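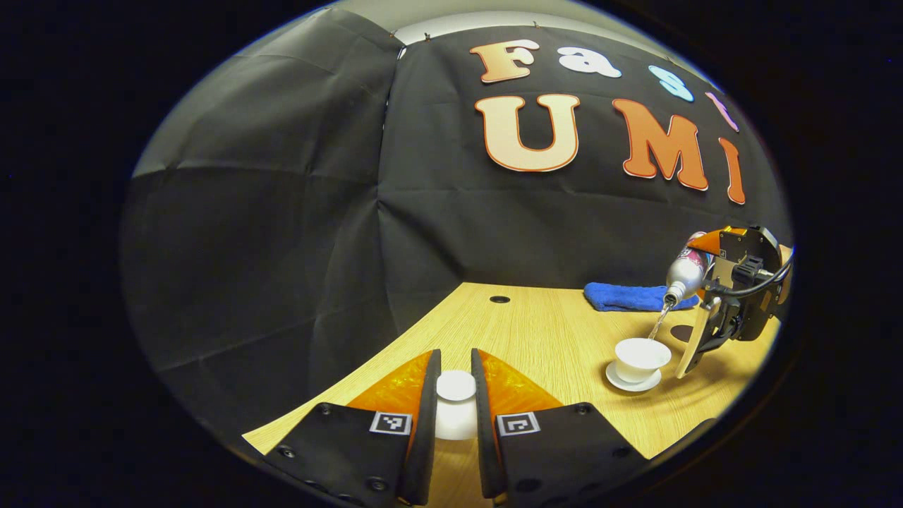 Demo table, pour in progress, hand gripper in front

Ticket 1386 – Demo booth, open day, Bamthorpe
Opened: 3 July 2023
Priority: high (visitors in the building)
Product: Pistulix demo set, pour routine
Status: closed, one item carried over

Problem as reported
Pour demo ran fine at setup. After doors opened, arm started stopping mid-routine. Bottle picked up OK, moves over the cup, tilts, then freezes before any water comes out. No error on the main screen. Status light stays green. Happens maybe every third run, worse when there's a crowd at the front of the table.

Second complaint, same booth: hand gripper tracking drops out when a visitor holds it. Screen shows the left marker only, then nothing, then both again.

What we tried first
Restarted the control software. No change.
Restarted the control PC. No change, and it took ages with people watching.
Swapped to the spare bottle. Same thing. Put the first one back, the spare is heavier and spills off the lip.
Re-seated the connector on the side of the gripper. Felt tight already. No change.
Checked the saucer position against the tape mark on the setup sheet. Within tolerance.

Log, pour fault
Pulled the run log off the PC at the first break. Every stop has the same line just before it: "frame age over limit, hold". So the arm isn't faulting, its waiting on camera pictures that come in late. Limit is set to 80 ms. On the bad runs the age creeps up over a few seconds and then trips.

Checked network. The Lakier room switch is shared with the guest wifi for the day. That explains the crowd thing. More phones, more traffic, late pictures.

Moved the control PC and camera feed to the small switch from the travel case. Nothing else plugged into it. Ran 8 pours back to back, no holds. Limit left at 80, please don't raise it. If it's raised the arm will go on pouring off an old picture and you get water on the table.

Log, tracking fault
Not network. Still there after the switch change.
Tried it ourselves, held by the handle as per the sheet – no dropouts. Tried it the way visitors do, hand wrapped well forward – right marker goes first. Fingertips cover part of the square and the tracker gives up on it. It wants the whole square incl. the white border.
Also found glare. With the overhead spots at full, tilting the gripper toward the ceiling washes the marker out at one angle. Dimmed the spots by 2 steps at the wall panel. Better. Backdrop also has less shine on it now, so leave them there.

Wiped both markers with a dry cloth. Do not use the alcohol wipes, they haze the orange pads.

Fix in place for the afternoon
Demo set on its own switch.
Spots down 2 steps.
Whoever runs the booth hands the gripper over handle first and shows the grip before letting go.
Visitors start with the cylindrical white cup, not the teacup. Teacup stays for the arm.
Towel stays on the table, at the back, clear of the pour. Change it at the break if its soaked.
Refill the bottle to half only.

Afternoon update
No holds since the switch change. One tracking dropout, a kid had both hands on it, recovered by itself in a second or so. One bad pour, arm put some in the saucer. Cup had been nudged off the mark by the previous group. Reset, next run ok.

Carried over
Agarwal site visit uses the same kit and they have guest wifi on everything too. Pack the small switch and its power supply in the main case, not the travel case. Add "check switch is not shared" to the setup sheet, above the pour test.
Grip guard for the hand unit – asked for, no date yet.

Note for next shift
Let the pour routine finish before hitting stop. If you stop it half tilted it stays half tilted, and you have to jog it upright by hand.

Closing the pour fault. Tracking stays open under a new ticket once the guard is ordered.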